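Silla de escritorio Skoltley: mi opinión después de un invierno entero sentada en ella

Llevaba años trabajando en una silla de comedor. Con cojín, eso sí, y luego con dos cojines, y luego con dos cojines y una toalla enrollada detrás de los riñones que se caía cada vez que me levantaba a por café. En enero dije basta. Me pasé tres noches leyendo comparativas hasta que ya no distinguía una silla de otra, y al final me compré la Skoltley en la tienda de Goter que me queda de camino al mercado. La versión de tela gris, con reposabrazos y sin reposacabezas (el reposacabezas va aparte y luego os cuento).

Me costó 307 euros. Ya sé que hay quien se gasta tres veces eso y quien se apaña con una de oferta, pero para mí era mucho dinero y la estuve mirando con rencor la primera semana, como si tuviera que pagarme un alquiler.

El montaje

Viene en una caja grande y muy pesada que el repartidor dejó en el portal con cara de no querer saber nada más de mí. Subirla yo sola fue lo peor de toda la experiencia, os lo digo en serio. Si vivís en un tercero sin ascensor, abrid la caja abajo y subid las piezas en varios viajes. Yo lo pensé cuando ya estaba en el segundo.

Las instrucciones son de dibujitos, sin una sola palabra, y están bastante bien salvo el paso de los reposabrazos, donde el derecho y el izquierdo parecen idénticos y no lo son. Monté los dos al revés, claro. Me di cuenta al ver que los botones quedaban por dentro y me pellizcaba el muslo. Desmontar, cambiar, volver a montar. Trae una llave Allen de las que destrozan la palma de la mano; usad una vuestra con mango si tenéis. En total se me fue la tarde, con merienda en medio.

Un detalle que me gustó: los tornillos vienen en bolsitas separadas por pasos, con la misma letra que sale en el dibujo. Y sobraron dos, que están puestos como repuesto y así lo indica el cartoncito, así que no hace falta entrar en pánico como entré yo. 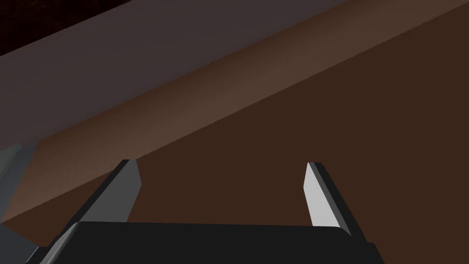 La pinza abierta, con los dos dedos muy separados y marrón detrás.

El asiento

Vamos a lo gordo. El asiento es firme. Mucho. Si venís de un sofá o de una de esas sillas de gamer con relleno de colchón, los primeros días vais a pensar que os han timado. A mí me dolieron los isquiones (palabra que aprendí ese mes, gracias, internet) hasta que me acostumbré, y ahora cuando me siento en otra cosa noto que me hundo y me molesta.

Mide 48 centímetros de ancho, suficiente para mí y un poco justo para sentarme con las piernas cruzadas encima, que es como trabajo en realidad cuando no me ve nadie. Se puede, pero la rodilla choca con el reposabrazos. La profundidad se regula con una palanca que hay debajo a la derecha, y este ajuste sí que lo recomiendo muchísimo: soy bajita, y en casi todas las sillas o me apoyo en el respaldo o doblo las rodillas, las dos cosas a la vez no. En la Skoltley puedo hacer las dos cosas. ¡Qué lujo más tonto!

El borde delantero cae en curva y no corta la circulación. En la silla de comedor se me dormía el pie izquierdo todas las mañanas hacia las once, y desde que tengo esta solo se me duerme si me siento encima de él, cosa que es culpa mía.

La tela ha aguantado un café con leche entero. Lo limpié con un paño y jabón de manos y queda una sombra pequeña que solo veo yo. Lo que no aguanta tan bien es el pelo de gato. Tengo una gata blanca y la silla es gris, y hay mañanas en que la silla es blanca y la gata ha cambiado de habitación. El rodillo adhesivo funciona a medias porque el tejido tiene relieve y el pelo se mete entre los hilos. Un guante de goma húmedo va mejor.

El respaldo y la zona lumbar

El respaldo es de malla y deja pasar el aire, algo que en invierno me daba un poco igual y que en verano supongo que agradeceré. Tiene un soporte lumbar que sube y baja con dos ruedecitas laterales, y aquí llega mi primera queja seria: las ruedecitas están duras como piedras y hay que girarlas a la vez, una con cada mano, con los brazos hacia atrás como si te estuvieran deteniendo. Sentada no hay manera. Te levantas, lo ajustas a ojo, te sientas, ves que no era ahí, te levantas otra vez. Una vez encontrado el punto no lo he vuelto a tocar ni pienso hacerlo, y ay de quien lo toque.

El apoyo en sí me parece estupendo, que conste. Empuja justo lo que tiene que empujar. Con la reclinación me pasa otra cosa: tiene cuatro posiciones y yo uso dos, la de escribir y la de llamadas largas en las que solo escucho. La última es casi una tumbona y el primer día, sin estar preparada, pegué un grito que oyó el vecino.

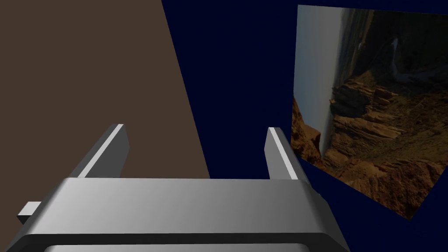 Yesenia Nina me dejó escrito en la entrada anterior que a ella la Skoltley le había ido fatal precisamente por el respaldo, porque es muy alta y el soporte, incluso arriba del todo, se le quedaba en el culo. Acabó devolviéndola y pasándose a una Fivstead, más fea según ella, pero con el respaldo entero regulable en altura. Me parece un aviso importante y por eso lo pongo tan arriba: si medís bastante más que yo, probadla en tienda antes. En la de Goter la tienen montada, al fondo, y te dejan estar sentada un buen rato sin que venga nadie a preguntarte.

Yo también probé la Fivstead ese día. Es cómoda y la regulación del respaldo va suave, nada que ver con mis ruedecitas del demonio. Pero el asiento no se desplaza y me quedaban los pies colgando, con lo cual estamos en lo de siempre, que la silla buena es la que le va bien a tu esqueleto. También miré una Yüksel preciosa, de un verde botella que todavía me persigue en sueños, y crujía. Nueva, en exposición, y crujía al girar. Puede que fuera solo esa unidad, pero me quitó las ganas.

Los reposabrazos

Suben, bajan, giran hacia dentro y se deslizan adelante y atrás. Lo de deslizarse es un arma de doble filo porque no tienen bloqueo en ese movimiento y, si te apoyas para levantarte, se te van. A mi madre le dio un susto. Si en casa hay alguien que necesite apoyarse fuerte para ponerse de pie, yo me lo pensaría mucho.

La parte blanda es de un plástico gomoso que al principio olía. Olía bastante, la verdad, a piscina hinchable. Abrí la ventana dos semanas y se fue.

Ruedas y ruido

Suelo de madera viejo, tablas que se mueven, vecina debajo. Las ruedas que trae de serie están bien, no han rayado nada y no hacen escándalo, pero en las juntas de las tablas dan un saltito. Puse una alfombrilla fina y arreglado. El pistón baja sin golpe. La silla entera cruje un poquito cuando cambia mucho la temperatura, por la mañana antes de encender la calefacción, y luego se calla.

En marzo se me aflojó un tornillo del reposabrazos izquierdo. Apretado y listo, pero os aconsejo darles un repaso a todos al mes de usarla. Escribí al servicio de atención al cliente para preguntar si era normal y tardaron 16 días en contestarme que sí. Cuando llegó la respuesta ya ni me acordaba de haber preguntado.

El reposacabezas

Se vende suelto y lo compré después, en un arrebato, por 15 euros en la sección de piezas con la caja estropeada. No lo compréis. Bueno, a ese precio haced lo que queráis, pero a su precio normal, no. Engancha con una pestaña que baila, y a mi altura el cojín me da en la coronilla y me deja la coleta hecha un desastre. Lo tengo colgado del pomo de la puerta y la gata lo usa para afilarse las uñas, así que tan mal gastado no está.

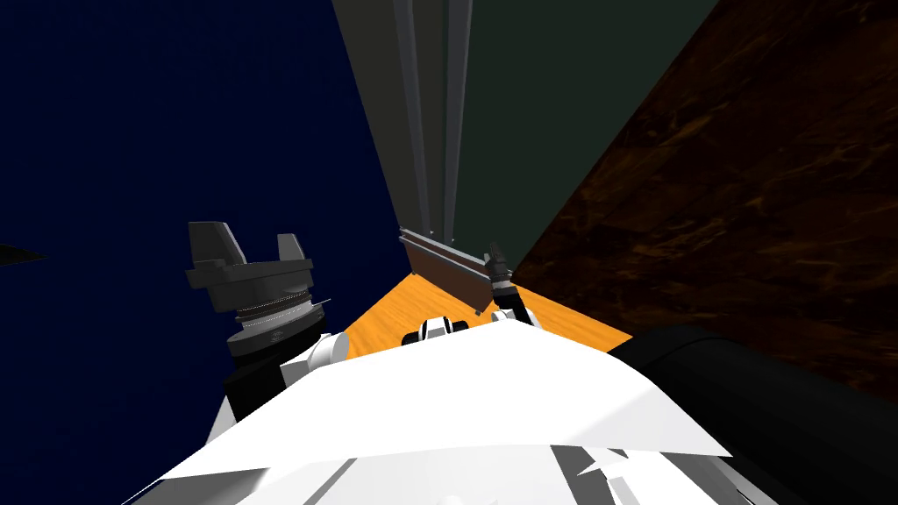 Carcasa blanca y, a la izquierda, la pinza gris oscuro.

¿Y la espalda?

Que es lo que me preguntáis siempre. Mejor. No soy fisio ni nada parecido, y además por las mismas fechas empecé a salir a andar al mediodía, de modo que no sabría deciros cuánto es de la silla y cuánto del paseo. Lo que sí noto es que llego a las siete de la tarde sin buscar el suelo para tumbarme, y antes lo buscaba casi todos los días. El cuello sigue regular, pero para eso tendría que subir la pantalla, que sigue encima de un diccionario y una caja de zapatos.

Yến Lưu me preguntaba por correo si merece la pena para alguien que solo se sienta un par de horas al día. Yo diría que no, o al menos que no corre prisa. Para un par de horas, una silla normal con un buen cojín y levantarse de vez en cuando. El dinero se amortiza si te pasas ahí la jornada completa, como yo, y si eres de estatura media tirando a pequeña.

Resumen para los que bajáis directos al final (os conozco):

Lo bueno: el asiento que se desliza, el apoyo lumbar una vez puesto en su sitio, la tela sufrida, los tornillos ordenados por pasos.

Lo malo: las ruedecitas del lumbar, los reposabrazos que se escapan, el olor de las primeras semanas, una atención al cliente que va con calma.

Lo que ni fu ni fa: las ruedas y la reclinación de cuatro posiciones.

Nota mía: un notable alto. La volvería a comprar, sin reposacabezas y pidiéndole a alguien que me ayudara con la caja. Si alguien la tiene desde hace más de un año, que me cuente en los comentarios cómo lleva la malla, porque he leído que en la zona de los hombros puede ceder y me tiene un poco mosca.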